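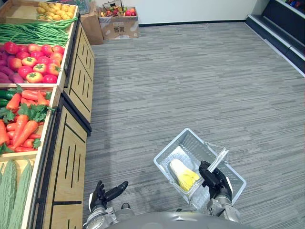
A morning at the Rimby store room: visiting the student grocery robot project

4 min read

Search this site Search Clear

In March I spent a morning with the student team that runs the shopping project at Rimby, a technical college with a robotics course in its second and third years. The course is taught by Elfriede Haslinger, who answered my letter and told me to come before nine, when the students start up the robot.

The store room is on the ground floor, at the end of a corridor lined with bicycles. It is laid out like a small grocery, with gray striped carpet and a wooden produce stand with tilted bins. There are tomatoes, carrots with their tops on, long beans, potatoes and bitter melons. Low shelving runs on the other side of the aisle. Visitors are asked to leave their bags in the corridor and stay behind a strip of tape near the door.

The robot has two arms with black hands. The students call it Tendel. The task they have set themselves this year is simple to write down: take a basket, go along the stand, put the items on a list into the basket, and bring it to the door. The list has 21 lines in its full form. The morning I was there they were working on napa cabbage.

A cabbage is a hard item, I was told. It is long and its leaves give under the fingers, and it has to go in lying down or it takes up the whole basket. One hand also has to keep hold of the basket handle the whole time, and the handle is a flat strap that can turn in the grip. When it turns, the basket tips. The students had changed how the fingers close over the strap the week before and wanted to see if the change held up with a load.

The team is split into 2 groups. One looks after the hands and the other looks after the list, meaning the part that decides what to pick next. They share a bench outside the tape and a paper logbook. Haslinger insists on the paper. Every attempt gets a line with the item, the hand used and a short note, and the students had reached attempt 438 when I arrived. The notes I read were mostly very short. "Strap slipped." "Good." "Wrong bin."

I watched until the break at half past ten. A run with the cabbage takes a few minutes, and a good part of that is the robot lining itself up with the stand. One student stands with a hand on the stop button and does nothing else. They swap after every few runs, and the one coming off writes up the log. There was less talking than I expected.

After the break Haslinger showed me the course plan on the wall. The project counts for marks, but the students also take it to a meet at Skakutari in the summer, where teams from other schools run the same list in a room they have not seen before. Rimby went last year and finished in the lower half. The aisle there was narrower than theirs, and they lost time turning around. This year they practice with the shelving moved in for part of each session.

Visits can be arranged through the college office. Mornings are best. There is no parking on the street side, and the bus from the station stops at the back gate.

Comments (3)

pkl_workshop
Do they let school groups in? We have 2 classes that would like to go.

Shirima
We were at Skakutari last year too. The turning was a problem for us as well. Ask them what they do about the tomatoes, ours kept rolling off the pile.

oldbenchvise
Good to hear somebody still keeps a paper log. Which bus is it from the station?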